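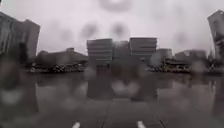 Noreen Awan merkt an, die Fläche sei nach dem Regen auch ohne Frost zu glatt für Lieferverkehr mit Handhubwagen, und bittet, Punkt 4 vorzuziehen. Übernommen, siehe dort.

Platzbegehung Usley, offene Fläche vor dem Hauptgebäude
Prüfliste 14, Bereich Entwässerung und Verkehrssicherheit
Begehung: Dienstag, bei Nässe
Prüferin: Sânziana Gavrilă

1. Oberflächenentwässerung
Ergebnis: Mangel, gering.
Kommentar: Wasserfilm auf der gesamten Breite, das Hauptgebäude spiegelt sich im Belag. Gefälle zur Rinne an der Südseite nachmessen. Sollwert laut Bestandsplan 1,5 Prozent.

2. Rinnen und Einläufe
Ergebnis: teilweise erfüllt.
Kommentar: Einlauf 78 frei. Einlauf 80 mit Laub zugesetzt, Schlammeimer voll. Reinigung beauftragt bei Modico. Rost sitzt nach dem Wiedereinsetzen fest.

3. Belag, Stolperstellen
Ergebnis: erfüllt.
Kommentar: Keine Kante über dem Grenzwert. Fugen vor dem linken Gebäudeblock ausgewaschen, noch ohne Folgen für die Lagestabilität. Wiedervorlage im Dezember.

4. Rutschhemmung bei Nässe (vorgezogen)
Ergebnis: offen.
Kommentar: Sichtprüfung reicht für eine Bewertung nicht aus. Gleitmessung auf nassem Belag durch Lunance angefragt. Bis zum Messergebnis Anlieferung über die Rampe auf der Rückseite. Schild »Rutschgefahr bei Nässe« an beiden Zugängen aufstellen.

5. Gebäudenahe Zone
Ergebnis: nicht abschließend geprüft.
Kommentar: Spritzwasser am Sockel des Mittelteils. Anschlussfuge zwischen Belag und Sockel auf 80 cm Länge offen. Dichtstoff erneuern, vorher trocknen lassen.

6. Sichtverhältnisse
Ergebnis: ohne Beanstandung.
Kommentar: Himmel bedeckt, Licht gleichmäßig. Für die Beleuchtung ist eine eigene Begehung nach Einbruch der Dunkelheit erforderlich – die Tagesbegehung ersetzt sie nicht.

7. Feuerwehrzufahrt
Ergebnis: erfüllt.
Kommentar: Sperrpfosten lässt sich mit Dreikant öffnen. Beschilderung vorhanden.

8. Unterlagen
Ergebnis: Mangel.
Kommentar: Im Wartungsbuch fehlt der Eintrag zur letzten Rinnenspülung. Beleg 1607 von Wei liegt vor, nennt aber keine Einlaufnummern. Nachforderung ist raus.

Nachtrag N. Awan zu Punkt 2: Einlauf 80 war schon bei der vorigen Begehung zugesetzt. Reinigungsintervall bitte halbieren.

Antwort S. Gavrilă: Einverstanden für die Einläufe auf der Südseite. Für die übrigen bleibt das Intervall – dort fällt kaum Laub an.

Offen bis zur nächsten Begehung: Punkte 1, 4, 5 und 8.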